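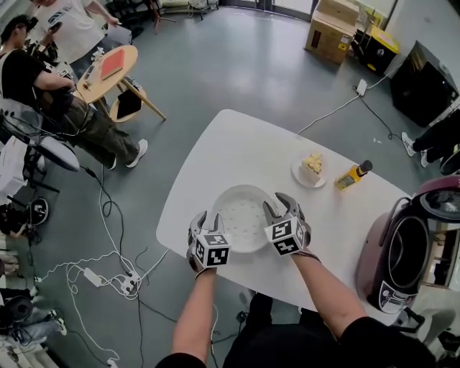 How two voices make harmony

A voice makes sound when two folds of tissue in the throat open and close very quickly. Each opening lets out a small puff of air. The number of puffs in one second is called the frequency, and it is measured in hertz. A high note has a high frequency. A low note has a low frequency.

When two singers sing the same note, they are singing in unison. When they sing different notes that fit together, they are singing in harmony.

Which notes fit together?

Notes fit well when their frequencies make a simple ratio. If one voice makes 3 vibrations in the time the other makes 2, the gap between the notes is called a perfect fifth. A ratio of 4 to 3 is called a perfect fourth. If one frequency is double the other, the gap is an octave, and the two notes share the same letter name.

What is a beat?

If two notes are almost the same but not quite, the sound gets louder and softer again and again. These pulses are called beats. Suppose one singer is at 169 hertz and the other is at 171 hertz. The difference is 2, so you hear 2 beats each second. Singers listen for beats and adjust until the beats slow down and stop.

Who sings the tune?

In a duet, one singer often has the melody and the other has the harmony line. The harmony may be above or below the melody. In the Kudholm Songbook, the round "Clallbridge Ferry" works differently: both singers have the same tune, and the second starts 4 counts after the first.

Words to know

Frequency: the number of vibrations in one second.
Interval: the gap between two notes.
Duet: a piece of music for two performers.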